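October, lab book, gripper bench

Carrying on from the page with the coffee ring. Short version for anyone skimming: the left finger has been losing its grip part way through a carry, the official explanation is "worn foam", and I don't believe it.

What happened. Knut was on the Levberg arm with the Doren fingers fitted, running the lunch-table task (pick up, carry, put down, back to start). At run 106 the gripper opened by itself above the table. Commanded width in the log is flat the whole way through. Measured width walks out, sits there, then snaps back to the commanded value as if nothing had happened. The arm carried on and did a perfect put-down of nothing. No fault raised and no stop. It would have gone on to the next run if Knut hadn't hit the button.

That last part bothers me more than the drop. A gripper that lets go is a nuisance. A gripper that lets go and reports a good grasp is a safety matter, and I've written it up as one. Henrik thinks I'm overdoing it. Noted.

The worn foam theory, as far as I can make out: the ridges on the pad flatten, the thing slips, the fingers close into the gap. Fine, but then the measured width should go DOWN. Ours went up. I put this to Henrik and he said the sign might be flipped in the log. I checked. It isn't. Closed is small, open is large, same as it has been since we got the thing. We changed the pads on both fingers anyway, to keep the peace. First drop on new foam came at run 3.

So, not the foam. Or not only the foam, if I'm being fair, which I don't feel like being.

Other things ruled out, or claimed to be:

Supply voltage. Logged it through two drops. Boring line.

Loose horn screw. Knut swears he checked it. I checked it again after him and it was tight. Sorry Knut.

Heat. Possible. Drops seem to bunch up later in a session, but so do the harder grasps, because of the order we do them in. Cannot tell these apart from the data we have, and I wish people would stop saying we can.

Cable. See further down.

Marker tracking. This is where I've ended up spending my time. The measured width comes from the square markers on the fingers, seen by the wrist camera, and not from the motor at all. So "measured width walks out" means the markers were seen to move apart, or the tracker decided they had. Those are different things and the log can't say which. In the drop at 106 the object really did fall, so the fingers really did open, at least that once. But I went back through the older logs and there are width jumps with no drop at all. I suspect we have two faults and have been treating them as one.

Sat down after lunch and went through the hand-held recordings for the same task, to see how the markers look when there's no motor to blame. Light and distance to the table are not far off what the arm gets.
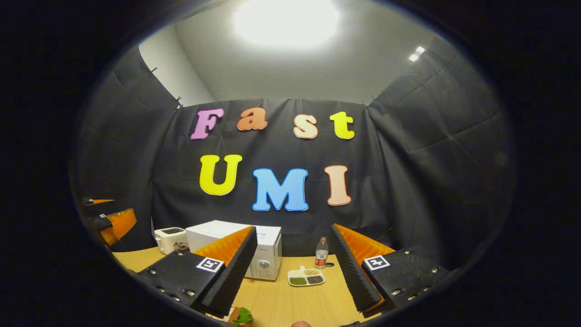

Hand-held view of the table. Both finger markers in sight, ceiling light near top centre.

Remarks on the recordings, for what they're worth. The markers sit low and well out to the sides of a very wide lens, so they're in the part of the view that bends most. If the lens calibration is a bit off, that is where it will hurt. I asked when the Levberg camera was last calibrated and got two different answers from two people, both sure of themselves.

Second thing: there's a bright round light overhead. I don't know that it puts glare on the markers. I do know nobody has tested it, and the Drurnar tracker settings file still has the exposure value that came with it. Someone left a comment beside it saying "fine for now". No initials.

Third, and I'd like this one to be wrong: a second gripper gets into the view at the left edge. If it carries the same marker numbers as ours, could the tracker pick up the wrong one? Henrik says the tracker throws away anything outside the expected area. I read the code. It throws away anything outside the expected area unless it has lost the marker, in which case it looks everywhere. That's a strange thing to do and I would like to hear who wanted it.

Test, late afternoon. Arm parked, power to the fingers off, gripper shut on a block of wood. Recorded 600 tracker readings. Width should be one number with a bit of fuzz. Mostly it was. There were three jumps, all outward, all back within a few readings. Fingers had not moved, I was looking straight at them. So the tracker can invent an opening. Good, that's the false one.

But if the controller believes the false one, what does it do? Should squeeze harder, you'd think. Knut read through the Brinkmann driver and reckons that past a certain error it gives up, drops the holding current and homes again. Which would open the fingers for real. Which would be our drop. I like this story a lot and so I don't trust it. Nothing measured yet. The driver manual describes this behaviour in one sentence that can be read either way.

Cable: wiggled it for ages with the arm parked. Nothing. Wiggled it with the arm moving (at crawl, button in hand) and got one glitch that I couldn't get back. Leaving this open. I have been caught out by cables before.

Rules until this is sorted, please read even if you think it's silly:

Nobody's hands under the gripper while it is holding anything. A closed gripper in the display does not count as a closed gripper.

Nothing heavy, nothing glass, nothing hot.

Speed cap stays at 200 mm/s. Knut found it set back up this morning. Whoever did it, put your name in the book next time.

To do:

Log motor position next to marker width. Should have been there from the start.

Repeat the parked test with the overhead light off, then with the second gripper moved well away. One change at a time!!

Give the two grippers different marker numbers. Henrik has the sheets.

Ask Brinkmann what the driver does on a large width error. In writing, not over the phone.

Recalibrate the camera and write down when.

Henrik wants to call it fixed if we get through 200 runs with no drop. I said a clean stretch proves little when we made it past a hundred before the first one showed up. We left it there. The new pads stay on, and I've kept the old ones in the tin by the vice. They look all right to me.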